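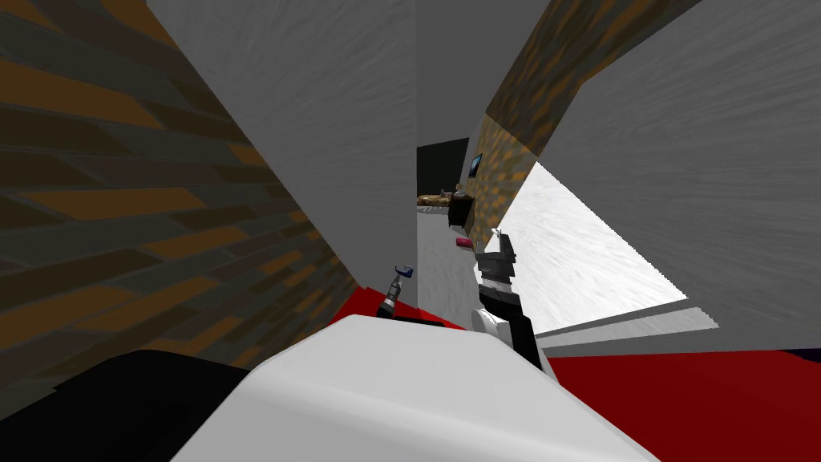
Budgeting for a two-arm robot: your questions

I plan equipment purchases for a small shop, and these are the things people write to me about most. I'll keep adding to the list as new ones come in.

Should I start in simulation or just buy the robot?

Start in simulation! I spent 20 days with a simulated two-arm robot before I asked for a single quote, and it changed my whole shopping list. Brick walls, a doorway, a red floor, a few small things to reach for -- a plain setup like that is plenty for finding out if two arms suit your work.

What did the simulation side cost you?

Mine came to $2000, and most of that was a better graphics card. I use Pluvik for the scenes (the license runs month to month, so you can drop it when you're done planning).

One arm or two?

Depends on what you're handling. If you need to hold a thing and work on it, get two. If you're only moving parts from a bin to a belt, I'd take one arm and put the rest into grippers.

How long is the wait after I order?

Wivance quoted me nine weeks. Aoki was slower but threw in the mounting plate and the cables, and I'd forgotten to budget for either one. Ask what's in the crate!

Do I need a service plan?

I bought the 24-month one from Grostari and I'd do it again. Read the part about gripper fingers, though. Mine counts them as wear items, so I keep a separate line for spares.

What do people forget to plan for?

Floor space, mostly. Measure with the arms stretched all the way out, and check your doorways too (I had to take a door off its hinges, frame trim and all). Then training hours. I left those out of my first draft and had to go back and ask for more money in December, not a fun email to write.

Can I see your spreadsheet?

Sure, send me a note through the contact form and I'll pass along a blank copy.

Last updated 2023-03-27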